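Trindard Backup Server

Overview | Requirements | Licensing | Downloads

Trindard is backup software for small and mid-sized offices. It runs on one server, copies files and databases from the other machines on the network, and keeps older versions for as long as you tell it to. The current release is version 9.

Version 9 replaces the old job scheduler. Jobs can now be grouped, and a group can wait for another group to finish before it starts. Schedules made in version 8 are carried over during the upgrade, but please check any job set to run at 2:00 a.m. if your region observes daylight saving time.
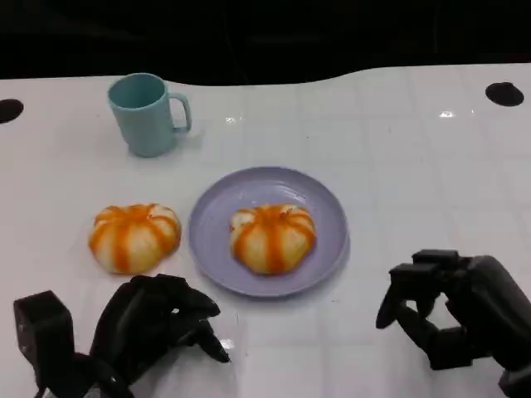
The standard license covers one server and up to 18 client machines. Laptops count as clients even if they connect only now and then. If you go over the limit, existing jobs keep running, but new clients can't be added until you remove one or move to the extended license.

What's included

Trindard Server, with the web console
Client agents for Windows and Linux
Omosura reporting module (read-only reports, PDF and CSV export)
Email support for the first year

The Vanags storage connector is sold separately. You need it only if you want to send a second copy of your backups to an outside storage provider. It installs on the same server and shows up in the console as an extra target.

Requirements

The server needs a 64-bit operating system, 8 GB of memory and a disk set aside for backup data. Plan for roughly 600 MB for the program files and the job database. The space for backups themselves depends on what you keep. The sizing sheet on the Downloads tab will give you a starting number.

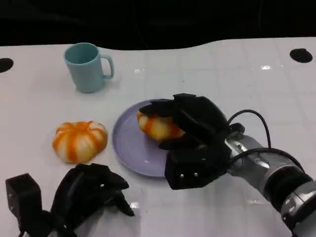

Client agents older than version 7 won't connect to a version 9 server. Update the agents first, then the server. The agent installer can be pushed out from the console or run by hand on each machine. A restart is needed on Windows only.

Known issues

Reports with more than one time zone may list jobs out of order. A fix is planned for February.
The console does not remember column widths after you sign out.
Restoring a single mailbox folder also restores its subfolders.

Ordering

Trindard is sold directly by Trumer and through resellers. Licenses are perpetual, and updates are included while your support plan is active. For quotes on the extended license, or to move a license to a new server, write to Ona Lepik in sales and include your customer number.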